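Section 4. Putting the hutch on the desk and setting the thing up

Okay, if you've followed me this far you have a Borudholm desk standing on its own legs and a headache. The hard part is over! What's left is getting the hutch on top, getting the doors to hang straight and deciding where your stuff goes. I did mine on an October evening after supper and it took longer than it should have, mostly my own fault, so learn from me.

Before you start, dig out the small bag of hardware marked H. You want 12 of the long screws and 6 of the short ones. Put them in a cereal bowl. I lost one under the radiator and the thing is probably still there.

1. Clear the desktop completely and wipe it down. Any grit left on it will scratch the finish once the hutch starts sliding around.

2. Get a second person. The hutch weighs 32 pounds before the doors go on, and it's awkward more than heavy. Leave the doors off for now, they just swing open and whack you.

3. Lift from the bottom rail, one of you at each end, and set it down a little forward of where you want it. Then nudge it back.

4. Start all the long screws by hand, then go around again and tighten them. If you tighten the first one all the way, the last one won't line up. Ask me how I know.

CAUTION: Don't use a power driver on the short screws. They go into the shelf supports and they strip if you look at them funny. Hand screwdriver only.

5. Hang the cabinet doors. Each hinge has two screws you can turn - the front one moves the door side to side, the back one moves it in and out. The scalloped panels make a crooked door really obvious, so take your time here.

6. Put the little gold knobs on the drawers last. Finger tight, then a quarter turn more. Open and close the wide drawer a few times, and if it drags, pull it out and check the runners before you blame the floor.

Now for the fun part. I like to keep the desktop nearly bare, with a small vase of yellow fake flowers at the back by the wall and the longer things up on the middle shelf. White on white with one bit of color. The vanity next to it has yellow flowers too, by the mirror, so the two pieces look like they belong together even though they have very different legs. 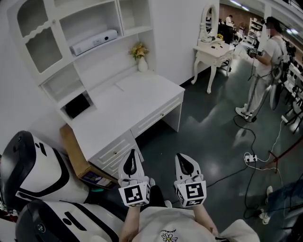 Gráinne Conneely wrote in to say that I should have put the wall strap before the doors, and that she'd leave the top shelf empty until it was on. Fair point, Gráinne! I've left my order alone so the numbers match the leaflet, but do hers if you have kids or a cat that climbs.

7. Fix the wall strap. It goes from the back of the hutch into a stud, and into a stud means into a stud, with no cheating on drywall. Leave a finger of slack, screw it down, then pull the slack out with the buckle.

NOTE: If you have baseboards, the desk will sit out from the wall and you'll get a gap behind the hutch. Mine was small enough to ignore. A strip of felt closes it up if it bugs you.

8. Load the shelves from the bottom up. Heavy books low, light things high, and keep the open cubby for whatever you grab every day.

9. After a couple of weeks, go back over the long screws with the hand screwdriver. A few of mine had worked a bit loose - nothing scary, half a turn did it.

Spare knobs and hinges are on page 193 of the parts list, the one in tiny print at the back. Order by the letter on the bag.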